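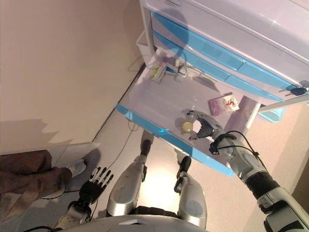
Blog > Household > Keys

The Spare Key Problem

When I moved into the flat on Jemal Street I was given 2 keys and a speech. The speech was about the second key. Replacing one would cost me over 547 kroner, the landlord said, and he said it slowly, as you would to someone who had already lost it.

I lost it in December.

My own belief is that a spare key is a thing you own only until you need it. You put it somewhere clever, and clever places are by definition the ones you don't think of. I have since looked inside a teapot, two winter boots and a cookbook I was given in 2,000 words of inscription by an aunt. The boots were a low point.

Hedvig Moen, who lives upstairs, keeps hers with Henok Hailu across the hall. Henok keeps his with Hedvig. This worked fine until they went to the same wedding and both locked themselves out – they spent the evening on my sofa in very good clothes, eating my crackers and discussing my curtains.

So I went to Cutport, the little counter next to the bakery, and asked for four copies. The man there asked if I ran a hotel. I said I was planning ahead. Three of the four turn smoothly, and the last one has to be lifted a bit and spoken to.

One copy is now with Hedvig. One is with my sister in Coklow, a long train ride away and so useless in an emergency, but she was hurt not to be asked. One is at work. The one you have to lift I kept for myself, since I couldn't in good conscience hand it to anybody else.

I have also stopped hiding things. Keys hang where I can see them, on whatever sticks out. It looks untidy and my mother has mentioned it.

The original spare is still missing. If you bought a brown coat at the Skerkiris charity shop last winter, please check the lining.

Posted May 2025
14 comments | 6 shares

Contact | Back to top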